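5. Laying a place at the Ekero table

Read section 4 (fitting the legs) before you start. The table should be standing level on all its feet.

1. Wipe the top with a soft, damp cloth and dry it straight away.

2. Lay the mat lengthwise, from the back of the table towards the front. Smooth it from the middle outwards.

3. Put the plate near the front edge, where the person sitting down can reach it without leaning. Hold it by the rim on both sides and lower it flat.

Note: The Ryu plate has a ridged rim and a smooth centre. Fingermarks show more on the centre.
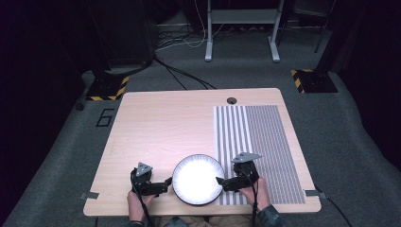 4. Check that the plate does not overhang the table. Leave a gap of at least 2 cm at the front.

5. Add cutlery and a glass last.

Caution: Do not drag plates across the top. Unglazed feet will scratch the grain, and scratches are not covered by the guarantee.

Caution: Always use a heat pad under serving dishes. The mat is for decoration and gives no protection from heat.

To clear the table, work in the reverse order. Shake the mat outdoors and store it rolled. Folding leaves a crease that is hard to press out.

Spare mats: order code 1702.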